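Zwischenbericht Wäscherei Ludell, Stand 22. August 2021
An: Akinyi Odera, Förderprogramm Olora
Von: Wenceslao Carrasco, Betriebsleitung

Liebe Akinyi,

du hattest um »etwas Lesbares« gebeten, also lasse ich die Tabellen in der Anlage und erzähle einfach, wie es bei uns läuft. Kurz vorweg: Die Faltanlage steht und arbeitet, beim Greifen hängen wir hinter dem Plan, und die Stimmung ist besser als im Januar (da war sie allerdings auch richtig im Keller).

Zur Faltanlage. Die Lelier-Maschine faltet seit dem Frühjahr unsere glatte Ware, also Laken, Bezüge und die großen Handtücher. In der letzten Abrechnungswoche sind 3.179 Teile durchgelaufen, davon mussten 140 von Hand nachgefaltet werden. Das ist mir noch zu viel. Meist sind es Bezüge mit verdrehten Ecken, und die Spätschicht hat irgendwann angefangen, die schwierigen Stücke gleich auf einen eigenen Wagen zu legen. Das hatte niemand angeordnet, es funktioniert aber prima, und wir haben es jetzt so in die Arbeitsanweisung übernommen.

Was sich für die Leute ändert, ist eine Menge. Am Falttisch stehen statt vier nur noch zwei Personen pro Schicht. Die anderen beiden sind in die Sichtkontrolle und zur Auslieferung gewechselt, entlassen wurde niemand, so wie wir es im Antrag zugesagt haben. Ganz reibungslos war das nicht! Zwei Kolleginnen aus der Frühschicht haben mir ziemlich deutlich gesagt, dass sie sich an der Maschine eher langweilen als entlastet fühlen. Man steht da, legt ein, wartet, legt wieder ein. Wir wechseln deshalb jetzt alle zwei Stunden durch, und seitdem höre ich weniger Klagen. Rückenschmerzen sind übrigens deutlich seltener Thema in der Pausenrunde, das freut mich fast am meisten.

Auch beim Geld gibt es was zu melden: Für Schulungen sind 765 Euro mehr angefallen als geplant, weil wir die Einweisung für die Nachtschicht wiederholt haben. Ich würde das gern aus der Position »Unvorhergesehenes« nehmen — sag mir bitte, ob das für euch in Ordnung ist.

Jetzt zum zweiten Arbeitspaket, Honorato. Du erinnerst dich: Der Roboterarm soll lernen, weiche, zerknüllte Ware aufzunehmen, also genau das, woran die Faltanlage scheitert. Dafür machen unsere eigenen Leute die Bewegungen mit dem Handgreifer vor, an den verschiedensten Textilien, und aus diesen Aufnahmen wird dann trainiert. 29 Beschäftigte haben sich inzwischen einweisen lassen, mehr, als ich mir erhofft hatte. Manche haben richtig Ehrgeiz entwickelt und diskutieren in der Pause, ob man ein Laken besser an der Kante oder mitten in der Falte packt.
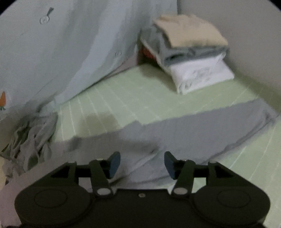 Handgreifer mit geöffneten Fingern, dahinter eine lange graue Stoffbahn auf den Fliesen und rechts hinten gefaltete Ware.

Schwierig sind nach wie vor die Haufen. Ein einzelnes Tuch, das halbwegs ausgebreitet liegt, bekommt der Arm in den Versuchen ordentlich zu fassen. Sobald Stoff über Stoff liegt, greift er gern zwei Lagen auf einmal oder rutscht ab. Das Team will dazu mehr Durchgänge mit dünner Ware aufnehmen, und ich habe zugesagt, dass wir die Zeit dafür in den Schichtplan schreiben. Nebenher, wie bisher, geht das nicht mehr. Die Leute sollen nicht das Gefühl haben, sie müssten das zwischen zwei Wagen noch schnell mit erledigen.

Eine Frage kommt in jeder Besprechung, und ich gebe sie lieber ungefiltert an dich weiter: Was passiert mit der Sortierung, wenn der Arm das irgendwann kann? Ich habe gesagt, dass die Zusage aus dem Antrag für die gesamte Laufzeit gilt und wir über die Zeit danach gemeinsam reden, mit dem Betriebsrat am Tisch. Wenn ihr bei Olora Erfahrungen aus anderen Betrieben habt, wäre ich um ein Gespräch wirklich froh.

Als Nächstes stehen bei uns die Wartung der Faltanlage, die neuen Aufnahmen und die zweite Befragung der Belegschaft an. Die Fragebögen schicke ich dir vorab, dann kannst du noch was ergänzen.

Herzliche Grüße aus der Wäscherei
Wenceslao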